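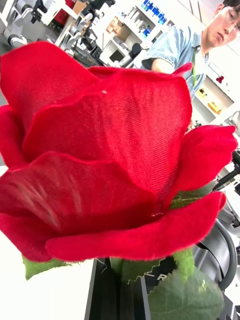 Can a robot do your dusting yet?

Every September I do the big clean at my place in Illdale, and every September I wonder if a machine could please do it for me. So I've been following the household robot news (a bit too keenly, my family would say), and here's where I've landed, with some tips for those of us still doing it by hand.

Floors, yes. My Storine vacuum has done the hall for 3 years and only gets stuck under the one armchair. Pick up your cords and tassels first!

Folding, sort of. The clips I've seen are usually sped up, and a towel still takes ages. I'd keep that job for the telly.

Fake flowers are the one I'm really watching. A red fabric rose is a rotten thing to handle, with cut edges that fray and fuzz, threads hanging off and floppy petals that catch on everything. Gripping the stem just under the flower head is the right idea, for fingers of any colour or material, and it's how I hold mine. Getting the dust out of the folds is another matter, and I wouldn't hand over Nan's arrangement just yet.

My way with fabric blooms:

Hold the stem up high and use a soft, dry makeup brush, working from the centre of the flower outwards.

Snip loose threads with nail scissors. Never pull them, or you'll unravel half a petal.

Wipe plastic leaves with a barely damp cloth, but test fabric ones first as the green dye can run.

For frayed edges, a dab of clear craft glue on a toothpick does the trick. I use Gunn. Leave it 40 minutes before you put the flower back in the vase.

Windows, I've got no opinion on. If anyone's tried the Wamis glass cleaner, tell me in the comments whether it does corners.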